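Urby Hand-Held Grippers, Set of Two: Review

I do small automation jobs for labs, and most of them now start with somebody doing the task by hand with a pair of grippers while everything gets recorded. For the last year I used a pair from Plulton. In January I switched to the Urby set, and after 2,000 recorded runs I have a fair idea of what it does well and what needs work.

The set costs $3,952. For that you get a left and a right gripper, the cables, two marker plates and a spare set of finger pads. Setup took me 42 minutes, and most of that was calibration. The Plulton pair took most of an afternoon.

The grip is comfortable. The trigger has a longer pull than the Plulton, so small openings are easier to hold. I can keep the jaws just wide enough to clear a cap and then close without bumping the next tube over. The jaws also open wide, and I had no trouble getting them around anything I normally work with.

My main test was moving capped tubes between racks. It is a dull task but it shows up problems fast.

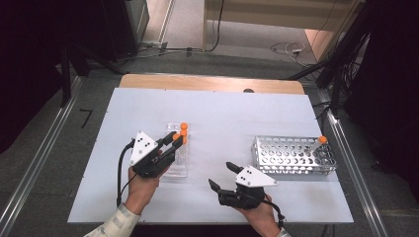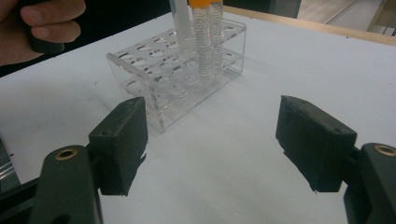
Tube test with the Urby set: both grippers over the board, then the clear rack from the gripper's own camera.

The camera on the gripper is the best part. Both finger pads stay in view when the jaws are open, so you can judge the gap from the recording alone. Clear plastic is still hard. The holes in an acrylic rack overlap with the ones on the shelf below, and reflections make it worse. The Plulton camera had the same trouble and a narrower view on top of it.

Tracking was steady as long as the marker plates faced up. If I rolled my wrist too far I lost the position for a moment and had to throw out the run. That happened 28 times, mostly in the first week.

The pads are the weak point. They grip well, but the edges get ragged, and I would like a tougher material. Gester sells harder pads that fit, though they slip on smooth tubes. The cables could also be longer. I ended up adding extensions from Poon so I could reach the far side of the table without pulling.

I am keeping the set. If you already own the Plulton pair and only move boxes, stay with it. For tubes and other small parts I would buy the Urby again, with a second pack of pads in the same order.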